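Thu 18 June
By Signe Frandsen

Chapter 2. Cold Storage in Small Kitchens

Kitchen guides like to promise that a better refrigerator means less waste. Be suspicious. The Hafstein survey of 71 households, often quoted in support, asked people what they threw away and took their word for it.
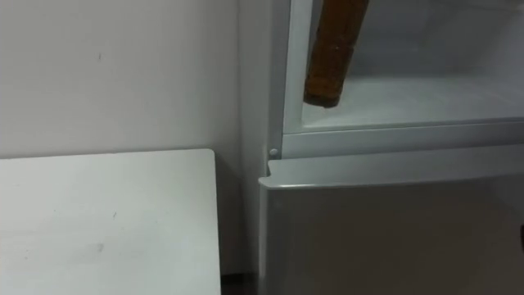
Fig. 2. Open upper compartment of a white refrigerator, with a white table nearby.

Before accepting any claim about shelf space, ask who measured it, and whether the shelves were full. This chapter starts with placement and the table next to the door.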